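## Robotics club: bin picking, autumn progress

2024-10-20

The picking group has had the arm running at the Haltstead workshop since April, and the rules for the Prerndale student challenge are now out, so this item covers where the software stands and what is left to do before the entry form goes in.

The task is the same as last year in outline. A team is given a bin of mixed household and workshop objects, unknown until the day, and has to lift them out one at a time and put them down in a second bin without dropping or crushing any. Scoring is per object, with a deduction for each failed attempt. The change this year is that a failed attempt costs more, which makes a cautious planner worth having. Our old one was not cautious. It took the highest point in the depth map and went for it.

The replacement, which the second-years named Pralto for reasons that were not minuted, works in three stages. The first removes the bin itself from the depth data, using a fitted model of the floor and walls. The second proposes grasps on whatever remains. The third throws out any grasp where the fingers or the wrist would touch a wall on the way down, then ranks the rest. Each cycle produces up to 800 candidates, and most are thrown away at stage three when objects are near the sides.

Cycle time from image to motion is 6 seconds. The greater part of that goes on the collision check, which still runs on a single core. There is a branch that splits the work up, but it gives a different ranking from run to run and will not be merged until somebody finds out why.
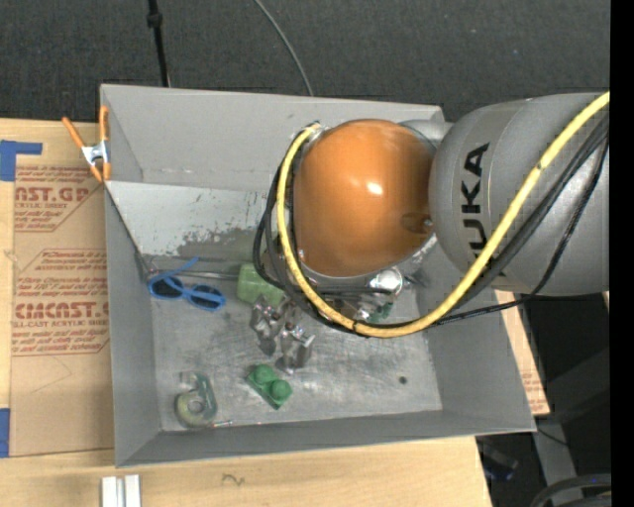
*The KUKA arm over the grey bin, with sunglasses, a tape dispenser and a spread of small parts on the floor.*

Clear and shiny objects remain the main problem. The tape dispenser is the worst of the current set. Its body is translucent, the depth camera returns very little from it, and what it does return is often placed below the bin floor and so is deleted at stage one. The roll inside gives a usable patch on some runs. The pale green block has the same fault to a lesser degree. Dark lenses give holes in the depth data, although with the sunglasses there is usually enough of the temple arm to work with.

Two fixes are being tried. One fills the holes using the edges from the colour image and assumes that the surface is flat between them. It is fast and wrong on anything curved. The other is the segmentation network written up in the Andreadis project report last year, retrained on our own pictures. We have 206 labelled images so far and the results on clear plastic are better than the hole filling, though not by enough to settle the matter. More labelled images would help. The labelling tool is on the shared drive and takes an evening to learn.

Thin objects flat on the floor are the second problem. The floor model has a tolerance set wide enough to cover scratches and noise, and a thin stick can fall inside it. Narrowing the tolerance brings the stick back along with a good deal of false floor. We have left it wide for now, as a missed object scores nothing and a failed attempt scores less than nothing.

A note on cabling. The loop of yellow cable at the wrist needs to be in the collision model and at present is only there as a fat cylinder. This rules out some good grasps close to the walls - it is safe, but it costs points. Anyone with a few hours and some patience for mesh files is welcome to do it properly. Please do not shorten the loop to make the modelling easier. Run the wrist joint to both limits at low speed first and look at what the cable does.

Work for the next sessions, in order:

- time the collision check by part, and post the figures before changing anything
- repeat the clear plastic tests with the lights at the far end switched off
- write the recovery routine for a grasp that closes on nothing
- log gripper width at close on every attempt, including the good ones

The recovery routine matters most for the score. At the moment the arm returns to its start position after a miss and takes a new image, which is fine, but it will then choose the same grasp again and miss again. A short list of failed positions, cleared after each success, should be enough.

New members can join at any session. Some Python is useful. The safety briefing must be done before anyone touches the pendant, and that includes people who did it last year, as the stop circuit has been rewired and the reset order is different.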